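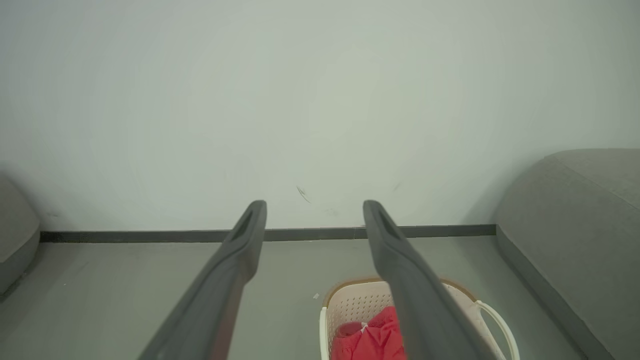 Modupe Adeyemi wrote in after the October page on sticky locks to say that her lock was fine, thank you, but someone had walked off with two bikes and a drill from her garage, and when the officer asked for serial numbers she had nothing to give him. Could we do a page on that? Yes! I've been wanting to for ages, and it's one of the cheapest jobs you can do around the house.

Start with the serial numbers

Most power tools have the number on a plate or sticker near the battery or on the underside of the handle. Bikes usually have it stamped under the bottom bracket, so flip the bike over onto an old towel and wipe the grime off with a damp rag and a drop of dish soap. If the stamping is faint, rub chalk across it and wipe lightly. The chalk stays in the grooves and the number jumps right out.

Photograph every number up close, then photograph the whole item with any scratches, odd stickers or replaced parts showing. A dent you know by heart is a great way to prove a mower is yours.

Keep the list where you can get at it. Mine is a spreadsheet (item, number, year bought, price paid) with a copy emailed to my sister. When I added up the garage I was floored - 839 dollars in hand tools, and that was before I got to the table saw.

Marking things that have no number

An engraving pen is wonderful fun and you will want to engrave everything in sight. Practice on scrap first. Metal takes a slow, light hand, and two passes look better than one heavy one. Ask your local police department what they'd like you to use as a mark, as some suggest a particular format. Skip your Social Security number, please.

For wood handles, a small woodburning tool works, or letter punches and a hammer. For plastic, paint pen under a coat of clear nail polish lasts longer than you'd think. I did my orange extension cords that way at both ends and they're still readable after two summers in the yard.

The garage door itself

Go out at night, turn off the lights inside, and have somebody shine a flashlight around the frame from the driveway. Any place you see light is a place to look at more closely. Loose strike plates are the big one. Swap the stubby screws for three-inch ones so they bite into the stud, and drill pilot holes first or you'll split the trim.

Frosted window film goes on beautifully with water and a few drops of baby shampoo. Spray the glass until it's dripping, slide the film into place, then squeegee from the middle out. An old gift card wrapped in a sock does fine if you don't own a squeegee.

Padlocks on sheds need a puff of dry graphite now and then. Oil catches dust and gums up the pins. While you're at it, check the hinges - if the screw heads face outside, change one screw in each leaf for a carriage bolt with the nut on the inside.

If something does go missing

Leave the mess alone until you've called and taken pictures. Write down what's gone, get the report number, and then call your insurance company. Check local online listings too, but pass anything you find to the police and don't go knocking on doors by yourself.

Modupe has since put up a wall rack with a ground anchor, and she tells me the new bike's number is taped inside her kitchen cupboard next to the measuring chart. Love it!

Next time: getting candle wax out of a carpet. Send in your methods, including the ones with the brown paper bag.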